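Print this page | E-mail this to a friend

Last updated: 2025-03-30

Slow robots are worth an afternoon

I went to the open day at Grendwood mostly because it was raining and the bus stops outside. I'd booked in February, forgotten, and then got a reminder the night before. So I turned up with wet shoes and low hopes, along with what must have been half the families in town, and I came away having changed my mind about something (which doesn't happen to me very often these days).

Let me say where I started. I don't like robot demonstrations. I've seen enough of the polished sort online, with the music and the backflips, and I always feel I'm being sold a sofa. The one in the main hall, from a firm called Skalten, was exactly that. There were 700 seats and a big screen, and a machine waved at us while a voice told us about the future of the home. It lasted 25 minutes and I couldn't tell you one thing I learnt. People clapped. I clapped too, I'm British.

Then I wandered off looking for tea and ended up in the Erdős room, where the Lito people had set up a robot with two arms at a table. No music at all! They were giving it ordinary things to handle, the sort of stuff you'd find at the bottom of a child's school bag, and it was slow. Really slow. A boy next to me asked his mum if it was broken. It reached for things and stopped, and had another go, and one attempt I watched took 36 seconds from start to finish, which I know because the same boy was timing it on his watch and announcing the result to everyone.

And I loved it. I stood there for 50 minutes and missed my tea. I think it's because you could see what was hard. A soft toy has no proper edges to get hold of. A flat card on felt is a horrible thing to pick up, if you think about it, and I had never once thought about it. I went home and picked a bank card up off the carpet about four different ways, just to watch what my own fingers did.

So my plea to anyone planning one of these days is to put the slow table in the big hall. Let us see the misses. I'd trust a company far more for showing me a bad afternoon's work than a good three minutes, and I'd have more useful questions to ask afterwards, about money and jobs and who this is all for. The Skalten talk did have questions at the end, but they were all about when you could buy one. In the Erdős room people were asking what it couldn't do, and getting straight answers.
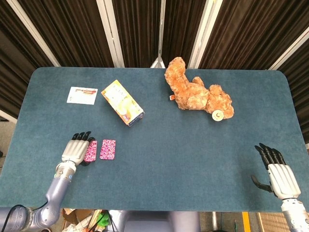 I did ask whether they'd be back next year and was told probably, if the room is free. I'll book properly this time and bring my sister, who thinks all of this is nonsense and may well be right. And I'll take a flask.

Print this page | E-mail this to a friend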